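Oğuzhan Taşdemir veut garder ses lanceurs frais

Le capitaine de Studari ne changera pas son attaque. À la veille du déplacement à Tinetti, Oğuzhan Taşdemir a confirmé que les deux jeunes lanceurs rapides alignés depuis septembre joueraient encore, malgré la lourde défaite concédée face à Garba.

« Ils ont mal lancé pendant une heure, pas pendant un mois, dit-il. Je ne vais pas les sortir pour ça. »

Le cricket de club se joue ici devant peu de monde. Ils étaient 184 au bord du terrain pour le dernier match à domicile, un bon chiffre pour une matinée de pluie fine. Taşdemir, batteur d'ouverture, y a passé la barre des 2 000 points sous le maillot de Studari. Il a été éliminé deux balles plus tard.

Son équipe souffre surtout en milieu de manche. Les lanceurs lents tiennent mal leur longueur et les adversaires prennent un point presque à chaque balle. À l'entraînement, on travaille donc sur un guichet sec, avec des balles usées, jusqu'à 20 heures.
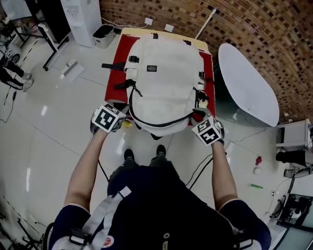
Reste la question du gardien de guichet. Le titulaire se plaint d'un doigt depuis la réception de Furkier et son remplaçant n'a gardé qu'une fois cette saison. Taşdemir tranchera après l'échauffement. Le terrain de Tinetti est court côté pavillon, et il compte frapper le premier s'il gagne le tirage au sort.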